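赫拉里航空获颁运营许可，首条航线定于九月开通

新成立的赫拉里航空（Helari）表示，公司已取得航空运营人许可证，将于九月开始载客飞行。首条航线连接公司的主运营基地与沿海城市埃尔科（Erkow），每天往返各一班，早晨出港，傍晚返回。

赫拉里航空由货运代理企业谢哈塔集团（Shehata）与旅游运营商穆西克（Musik）共同出资设立。谢哈塔集团为控股股东，穆西克持有其余股份。两家公司均未公布具体出资金额，只表示首期资金已全部到位，足以支付开航前的人员、培训和租机费用。

公司首席执行官哈戈斯·策加耶（Hagos Tsegaye）在声明中说，许可审定的最后一项工作是验证飞行。机组按照正式航班的流程完成了地面保障、客舱服务、备降和应急撤离等科目，民航主管部门派员随机检查，随后签发了许可证。

“我们原先希望在夏季旺季之前开航，后来把时间往后推了，”策加耶说，“手册的修订比预计的多花了一些时间，主要是除冰程序和危险品运输两个部分。航线本身没有变化。”

赫拉里航空开航时将使用2架涡轮螺旋桨支线客机，均以经营性租赁方式引进。第一架已经交付，目前停放在基地机场的维修机库，正在进行客舱改装。第二架仍在出租方处接受退租检查，预计在开航前抵达。公司没有透露出租方的名称，也没有公布租期。

两架飞机采用全经济舱布局，座位间距相同。前两排座椅的扶手可以抬起，供行动不便的旅客使用。机上不安装娱乐系统。客舱后部保留了一处较大的行李舱，谢哈塔集团的小件快运货物也将使用这一空间。

选择涡桨飞机，与埃尔科机场的条件有关。该机场跑道较短，道面承载能力有限，雨季时侧风频繁，大型喷气客机无法常年起降。此前另有一家航空公司在这条航线上使用小型喷气机飞行，因夏季高温时段需要减少载客，最终退出。当地旅客此后只能乘坐长途汽车，或者先到邻近城市转机。

赫拉里航空运行总监阿卜杜利拉·瓦利（Abdelilah Ouali）说，公司对当地多年的气象记录作了分析，航班时刻由此确定。埃尔科午后的侧风最强，早晨和傍晚相对平稳，因此首班与末班之间留出了较长的间隔。飞机在白天会返回基地，待第二条航线获批后用于其他航班。

“备降场选在内陆一侧，”瓦利说，“沿海的几个机场天气往往同时变差，放在一起意义不大。”
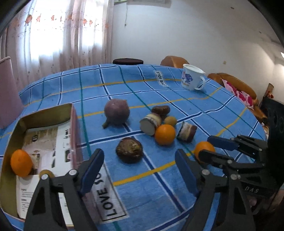 票务方面，赫拉里航空将先开放官方网站和电话订座，旅行社渠道稍后接入。促销票共1000张，单程出售，不可退票，但可以在起飞前付费改期一次。促销票售完后恢复正常票价。公司称正常票价将按提前购票的时间分档，各档价格在开售当天公布。

所有票价均包含一件手提行李。托运行李需要另外购买，儿童推车、轮椅和助行器具免费托运。公司商务总监布什拉·卡迈勒（Bouchra Kamel）表示，这一安排参考了穆西克旗下旅游产品的客户情况，这部分旅客多为短途出行，携带大件行李的比例不高。

“需要托运的旅客可以在订票时一起买，也可以到机场再买，机场的价格会高一些，”卡迈勒说，“我们会在付款页面上写清楚。”

机上餐食方面，早班航班提供瓶装水和热饮，傍晚航班另有小食出售。由于飞行时间较短，航班不设热餐。卡迈勒说，公司正与埃尔科当地的食品供应商商谈，合同尚未签订。

会员计划不会在开航时推出。公司计划先运行一个完整的冬春航季，再决定是自行建立积分体系，还是加入其他航空公司的计划。穆西克的现有客户可以在预订度假套餐时一并选择赫拉里航空的航班，但套餐中的机票不参与促销。

埃尔科机场方面已开始为复航作准备。机场经理埃萨姆·塔齐（Essam Tazi）说，候机楼的安检通道重新进行了设备校验，值机柜台更换了行李秤，停机坪的标线也已重新喷涂。上一家航空公司撤出后，机场主要供通用航空和医疗转运飞机使用，消防保障等级随之下调，现已恢复到能够接收支线客机的级别。

机场的营业时间也将调整。目前塔台在天黑前关闭，冬季时傍晚的航班将无法降落。塔齐说，机场已提出延长塔台值班时间的申请，并为此增聘管制人员。跑道边灯去年完成更换，夜间起降的校验飞行已经通过。

地面交通仍是当地居民较为关心的问题。机场距离市区有一段路程，现有的公共汽车班次与计划中的航班时刻并不衔接，早班旅客只能乘出租车或自驾前往。市公交公司答复称，正在研究增开一班清晨的机场线路，是否开行取决于客流。机场停车场将在开航后的头一个月免费，之后恢复收费。

在人员方面，赫拉里航空已招聘9名机长，其中多数有同类涡桨机型的飞行经历。副驾驶的招聘仍在进行，部分人选正在接受机型改装训练。公司没有自己的模拟机，训练委托境外的培训中心完成。客舱乘务员的首期培训班已经结业，学员目前在进行航线带飞前的复训。

负责培训和安全管理的奥莉加·佩谢克（Oľga Pešek）说，机组在正式执飞埃尔科航线之前，必须在有教员随机的情况下完成规定次数的进近，包括一次复飞。她表示，该机场的进近路线需要绕过海岸边的一处高地，航图上已有标注，但公司仍然把它列为需要专门资格的机场。

“没有飞过的人第一次去，不能自己当机长，”佩谢克说，“这条规定对所有人适用，不论以前在哪里飞过多少小时。”

公司的维修工作将分两部分进行。航线检查由自有机务人员在基地完成，定期检修外包给一家持证维修单位。埃尔科机场不设常驻维修人员，早班航班抵达后由机组作过站检查，如出现故障，机务人员须随下一班飞机前往，或者从公路赶到。瓦利承认，这意味着飞机在外站发生故障时延误可能较长，公司为此在当地存放了一套轮胎和常用航材。

旅客权益方面，赫拉里航空公布了航班不正常情况下的处理办法。因公司原因取消航班的，旅客可以选择全额退款、免费改签或由公司安排汽车送达。因天气原因取消的，退款与改签同样免费，但不提供住宿。延误超过规定时间后，旅客可在柜台领取餐饮券。客服电话在航班运行期间有人接听，其余时间可以留言。

残障旅客需要协助的，应当在订票时或起飞前提出申请。涡桨飞机使用自带的登机梯，轮椅旅客登机须借助升降设备，埃尔科机场原有的一台设备经检修后可以使用。

货运将是公司另一项收入来源。谢哈塔集团目前用卡车向埃尔科运送药品、文件和机械零件，开航后，部分时效要求较高的货物会转到早班飞机上。回程主要是当地的冷鲜水产。集团表示，货物不会挤占旅客行李的空间，装载不下时优先保证行李。

关于后续航线，策加耶说，公司提交了另外2个目的地的航权申请，主管部门尚未答复。他没有说明具体城市，只表示都是目前缺少直飞航班的中小城市，距离在涡桨飞机的经济航程之内。如果获批，最早可以在下一个夏秋航季开航，届时是否需要增加飞机，要看埃尔科航线的上座情况。

策加耶同时表示，公司暂时没有引进喷气飞机的计划，也没有与其他航空公司商谈代码共享。旅客在基地机场转乘其他公司的航班，需要分别购票，自行提取并重新托运行李。基地机场的候机楼内设有中转指示，但不提供联程值机。公司建议转机旅客在两段航班之间预留充足时间，前一段航班延误造成的后续机票损失，公司不予赔偿。

埃尔科市政府没有向航空公司提供直接补贴。根据双方签订的协议，机场将在航线开通初期减免部分起降费和停场费，减免幅度随旅客量的增加逐步缩小。协议还规定，如果赫拉里航空在约定期限之前停飞，须补缴已经减免的费用。塔齐说，这一条款是吸取了上次航线中断的经验后加入的。

当地的酒店经营者对复航表示欢迎。埃尔科的旅游季节集中在春末至初秋，九月开航时旺季已接近尾声，但会议和考察团组通常在秋季到访。穆西克将从开航起推出周末短途产品，包含往返机票、住宿和机场接送，冬季则以商务旅客为主。

公司将在开售前公布完整的航班时刻表。早班计划于上午7时之后起飞，具体时刻待基地机场确认。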